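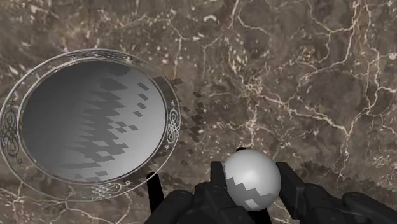 The Gredside Robotics Club meets in a room with nine desks and no robot. Its members spend two evenings a week writing code for an arm that exists only as a set of geometry files, a physics engine and a renderer. In June they entered the simulation division of the Munum Challenge, a student contest in which every team submits a control program and no hardware.

The task set for this season is called ball to tray. The arm must find a sphere, close two fingers on it, lift it, carry it to a round tray and let go. The ball has to come to rest inside the tray. A ball that bounces over the rim scores nothing, and so does one that is still rolling when the clock stops.

Nhyira Dankwa leads the grasping group. Her first controller closed the fingers at a fixed speed until they reached a set gap. It worked on a single ball diameter. When the contest rules allowed the diameter to change between trials, the fingers either stopped short or drove into the surface of the ball, and the physics engine answered the overlap by firing the ball out sideways. The current version closes until the contact force passes a threshold, holds for a short interval, then checks that both fingers report contact before lifting.

"A sphere is a bad thing to pick up with flat pads," Dankwa said. "You get a very small patch on each side. If the two patches don't line up through the center, the ball turns in the grip."

Her fix was to add a centering step. The gripper lowers over the ball, closes lightly, reads which finger touched first, and shifts toward that side before closing again. This costs time on each trial, and the team argued about it for two weeks.

Benedicta Quartey works on perception. The contest changes the look of the world between trials: table material, tray finish, light direction. Marble is the surface she likes least. Pale veins on dark stone produce strong edges, and her early detector, which looked for edges and fitted circles to them, returned candidates all over the table. An engraved tray rim adds more of the same.

Shadows were a separate problem. The renderer draws them from a shadow map, and at low resolution the borders come out as steps and blocks. A gray ball crossed by a stepped shadow no longer has a smooth change in brightness from one side to the other. Quartey's detector would fit a circle to the lit part alone and place the center too high. She raised the shadow map resolution on her own machine and the error went away, but the contest server renders at its own settings, so the change was of no use there.

She went the other way and trained on the coarse shadows. The training set holds 964 rendered views, 700 of them with blocky shadows falling on the ball, the tray or the table. A further 141 views were kept back for testing. The detector now predicts the center and the radius directly, with no edge step.

The two groups share one interface, a message carrying position, radius and a confidence value. If the confidence is low, the arm moves to a second viewpoint and looks again. The planner that sits between them is named Mathew, after a directory name that was never changed.

Computing time comes from Wornex, a local firm that lets the club use its workstations overnight. Jobs are queued before the members go home and the logs are read at the next meeting. The most common entry at present is a failed release: one pad breaks contact before the other, and the ball leaves the gripper with spin. Dankwa has a branch that opens both fingers at a matched rate. It has not been merged.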